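Table screen curtain

A table screen curtain is a length of plain cloth hung behind a worktable to give it a quiet, even background and to separate it from the rest of a room. It is found in shared workshops, sewing rooms, school craft rooms and small studios, usually in white, cream or pale grey. The cloth is normally hung from a rail or a tensioned wire and is left ungathered at the foot.

Origins and use

Curtains of this type were in general use in repair and mending rooms before fixed partitions became common. At Trullham, where the long workroom was divided by cloth until the building was altered, the inventory lists 2,159 items under furnishings, including 40 curtains of undyed cotton. The same inventory uses the term "back cloth", which is still preferred in some districts.

The curtain is generally used with a pale tabletop. A light surface against a light cloth reflects daylight back on to the work and makes small parts, pins and threads easier to find. It also shows dirt readily, and tables kept in regular use gather scuffs, short dark streaks and fine scratches that washing does not always remove.

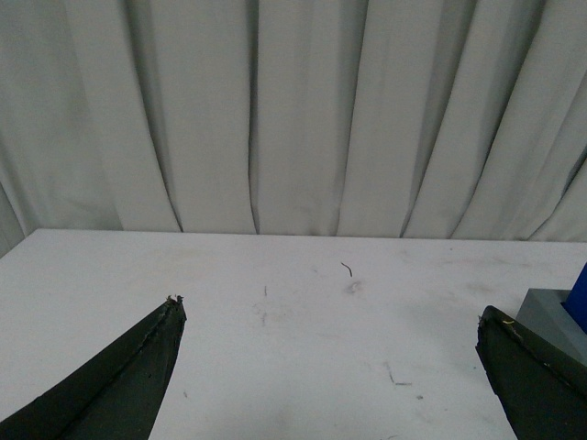 The fullness of the curtain affects both its appearance and its upkeep. A cloth of one and a half times the width of the rail hangs in shallow folds, while a fuller cloth gives deeper pleats with stronger shadows between them. Where the heading is unevenly spaced, the folds may lean to one side. Nisby pattern curtains, which have a stitched heading tape, are less prone to this fault than those hung from loose rings.

Care

Cotton curtains are washed at a moderate heat and rehung while slightly damp, so that the folds drop under their own weight. Tabletops are wiped with a soft cloth and mild soap. Hairs and loose fibres are best lifted with a dry brush before any water is applied. Abrasive powders dull a painted or coated surface and are not advised.

Related forms

The Agbeko screen is a framed version that stands on the floor. The Arkar rail is a folding wall bracket that allows the curtain to be swung clear of the table.

See also: Room divider; Worktable; Curtain heading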